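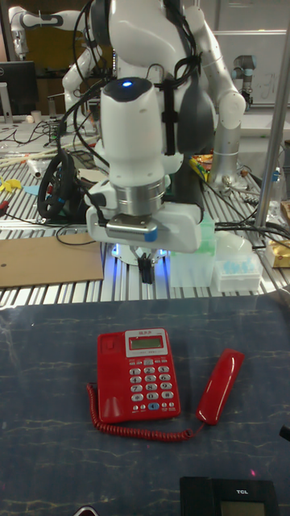 Dagim Weldu

When the automation laboratory at Prulatcombe adopted its bench code in October, the document ran to 13 clauses and replaced a handbook of 398 pages. Its author, Lei Barkach, was asked to produce something that a new member of staff could read before lunch and follow in the afternoon.

"The handbook was correct in nearly every respect," she said when we met at the laboratory. "People signed for it and put it on a shelf. I found one copy with the wrapper still on."

The code deals with shared benches, where arms stand close together and the objects to be handled change often. Its first clause concerns the area an arm can reach. Staff must treat the whole of that area as occupied whenever the arm has power, including when it is standing still.

"A still arm is the one people lean across," Ms Barkach said. "The indicator light has a meaning, and staff are trained in it, but I do not want anyone judging the safety of their hand by the colour of a light. If you need to reach in, you stop the arm at the controller, you say aloud that you have stopped it, and you wait for an answer."

The spoken answer was the most disputed part of the draft. Several engineers considered it slow and somewhat theatrical. It was kept after a trial at the Dingate site, where staff logged 1013 entries to the work area and almost 3 in every hundred were made without a reply. Those entries, she said, were enough to settle the question.

A second group of clauses covers objects. Items with cords, such as desk telephones, are listed separately from rigid items, and the operator must decide before a run where the cord may travel. Liquids are to be kept in closed containers. Laboratory consumables used for handling practice may not be returned to ordinary stock.

I asked whether a bench used for such varied work could ever be called tidy. Ms Barkach replied that the code does not use the word.

"Tidy is an opinion. We ask whether each thing on the bench is on the run sheet. If it is listed, it may stay, however odd it looks. If it is not listed, it goes back to the store before the arm is started."

Cables receive a clause of their own. Those on the arm must be strapped so that no loop can catch at full reach, and the person starting the session checks them by hand with the power off. Loose wiring on the bench must be entered on the run sheet with the name of whoever is responsible for it.

Dingate will adopt the same text, with one change to the clause on lone working. Ms Barkach would have preferred a single version for both sites, but accepts that the evening shift there is smaller. She has asked for the wording on cords to be looked at again, as operators have read it in two different ways.

The code is displayed at the entrance to each laboratory, and copies may be requested from the site office at Prulatcombe.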